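Plikby Opens Orders for Rankin 553 Motorcycle

Bulham, December 2, 2019. Plikby today opened orders for the Rankin 553, a parallel-twin roadster built at the company's plant in Dademcombe. The motorcycle replaces the single-cylinder Rankin in the Plikby range. Deliveries to dealers start in February.

The engine is an air-cooled, fuel-injected parallel twin displacing 553 cc. Each cylinder has four valves operated by a single overhead camshaft. The crankshaft uses a 270-degree firing interval, with one balance shaft mounted ahead of the crankcase. Drive to the rear wheel is by chain through a 6-speed gearbox. A cable-operated slipper clutch is standard.

The frame is a double-cradle design in tubular steel. The lower rails unbolt on both sides so the engine can be removed without taking off the front fork or the swingarm. Suspension consists of a conventional telescopic fork and two rear shocks adjustable for spring preload. Front fork travel is 110 mm. Braking is by a single disc at each end, with two-channel ABS. The ABS cannot be switched off.

Wire-spoked wheels are fitted front and rear, 18 inches in diameter, with tube-type tires. Cast wheels are not offered on this model.

"The single was at the end of what we could do with it under current emissions rules," said Lesia Moroz, head of engineering at Plikby. "The twin was laid out from the start around a larger catalyst and a lower idle speed. Most of the development time went into fueling at small throttle openings, where the prototypes were too abrupt for town use."

Valve clearances are set by screw and locknut and can be checked with the fuel tank in place. The oil filter is a spin-on cartridge on the right side of the crankcase. The air filter is reached by removing the left side panel, which is held by two quarter-turn fasteners. A printed service manual will be sold through dealers.

The Rankin 553 comes in dark green, black and a two-tone cream and red. The two-tone tank is finished by hand and carries a longer lead time. The seat, handlebar and footpeg positions are the same for all versions. A low seat and a center stand are available as dealer-fitted accessories.

Brackets for soft luggage attach to the existing grab rail bolts. They are compatible with the rear rack but not with the solo seat. Riders who carry bags on the passenger seat should use the four strap points under the seat edge and keep straps clear of the chain and rear shocks.

Owners of the single-cylinder Rankin will continue to receive parts support from the Dademcombe warehouse. Mirrors, levers, switchgear and the headlight shell are common to both machines.

Demonstration motorcycles will be available at participating dealers once deliveries have begun. Test rides are by appointment and require a full motorcycle license. Press loan requests are handled by the Plikby media desk in Bulham.

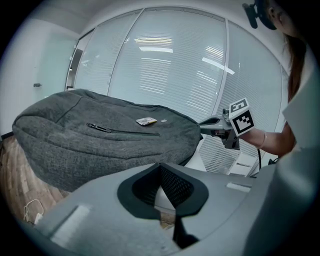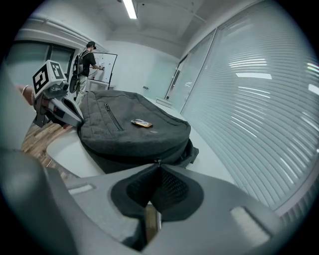
Both photos: Fabric backpack with zippered front pocket.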